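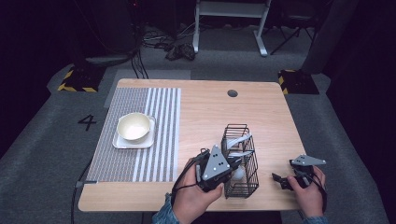

How much should a woven cotton placemat shrink on the first wash, and do I need to allow for it when I cut?

Allow for it in both directions, and measure your own cloth before you decide how much. Plain weave cotton usually takes up more along the warp than across the weft, so a mat cut square to finished size comes out short.

warpwise_ed
Replying to the above, which is the pinned pair from the old FAQ. I think it needs more detail. "Measure your own cloth" is correct but leaves a beginner with nothing to do next. My procedure: mark a square on the cloth with basting thread, well in from the selvage, wash and dry it the way the finished mats will be washed and dried, press it flat without stretching, measure again. Percentage lost in each direction is your allowance. Do it once per bolt.

tabbyweave
One square per bolt is thin. The outer turns on a bolt have relaxed more than the ones near the core. I cut a test piece from each end.

warpwise_ed
Have you measured a difference, or is that theory?

tabbyweave
Measured. Kamata check, the gray one. The outer end lost 3 percent in the warp and the core end lost 5. On a mat 20 inches long that is 0.4 inch between two mats from the same bolt, and it shows when they sit side by side.

lowell_selvage
Was the pressing the same? Steam alone will move a loose check by that much.

tabbyweave
Same iron, same setting, same evening. I didn't repeat it on a second bolt, so take it for what it is.

k_hattori_loom
The bigger problem with joined mats is mixing two cloths. A fine check and a bold stripe seldom have the same sett, so they don't shrink alike. If you seam them before washing, one side pulls and the seam ripples. I prewash both, cut after, and join with a flat felled seam.

lowell_selvage
Disagree on the flat felled seam for anything a plate sits on. It leaves a ridge. Overlap and topstitch, or put the join where no dish will be.

k_hattori_loom
Pressed properly the ridge is under a millimeter in shirting weight. Your overlap has a raw edge inside it that works loose after enough washes.

lowell_selvage
Only if the overlap is under 3/8 inch. Mine are 1/2 and none have let go.

pica_pole
Is there any point in prewashing if I wash cold and line dry? I have 12 mats cut already from Flokska stripe and would rather not start over.

warpwise_ed
Less shrinkage, still some. Wetting releases the tension left over from weaving and finishing. Heat and tumbling add to it. If they are cut but not hemmed, wash them now in a mesh bag, run a zigzag around the raw edges first, and then trim all of them to the smallest one.

pica_pole
Cut but not hemmed. I'll zigzag tonight. What stitch length?

warpwise_ed
2.5 long, 4 wide. Loosen the top tension if the edge curls.

tabbyweave
Add that they should be trimmed on grain. Pull a thread along each side and cut on the gap. Washed cloth goes off square and a ruler will hide it.

dent12
Does anyone have numbers on the Navau linen blend? The seller's page says preshrunk.

lowell_selvage
"Preshrunk" tells you it has had a treatment. It doesn't tell you what is left. I got 2 percent warp and under 1 weft, warm wash, medium dryer. Second wash added nothing I could measure.

dent12
That's good enough to skip prewashing, for me.

k_hattori_loom
Not for me. On linen I prewash for the size in the cloth as much as the shrinkage. Hems sit differently once it is out.

dent12
My hems are mitered and pressed hard. I haven't seen it matter.

k_hattori_loom
It matters at the miter. Four extra layers, all stiff, and then after one wash all soft. The point rounds off.

Chiyo Hattori
Moderator note, 19/12/2025. The FAQ entry stays as it is, with a link to Ed's procedure under it. Please post shrinkage results in the table thread, with fiber, weave, water temperature, drying method and number of washes. A percentage without the drying method will be removed, as before. And no, k_hattori_loom and I are not the same person.

pica_pole
Reporting back. All 12 washed cold and hung. The stripe lost 1/2 inch lengthwise and 1/8 across. Two came out badly skewed, and pulling a thread on those took off another 1/4 inch. The set is now shorter than I planned, but they match. Narrow hem or bound edge?

lowell_selvage
Bound. A hem takes more length that you no longer have.

tabbyweave
Bound, if you prewash the binding. Bias tape from a packet shrinks too, and it will gather the edge.

warpwise_ed
I would still hem. Binding wears through at the corners first. A double 1/4 inch fold costs you 1/2 inch per side, so it depends what size you can live with.

pica_pole
Binding it is. The tape is soaking in the sink now.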